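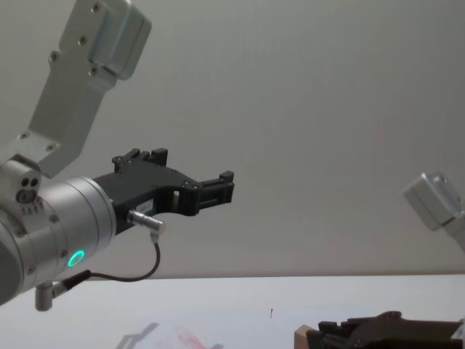 Open day at Druteck, August 26, 2022

I'd been meaning to go since April, so when Encarnación Escobar offered me her spare ticket I grabbed it and drove the 50 miles. Parking was a pain (bring change!), but the coffee at the door was free and pretty good.

My favorite stop was the drawing table. It's just a white tabletop with a sheet of paper lying flat on it, and the paper had red and pink scribbles, a loose squiggle and a tiny V-like mark with dots around it. I love that kind of thing, I could have stayed there all afternoon.
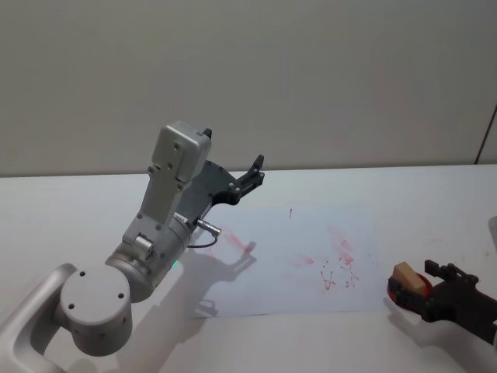 Lunch and the way home

Aitana Soler had saved us seats in the canteen, and we split a huge potato omelet. I'd go again next year, but earlier in the day.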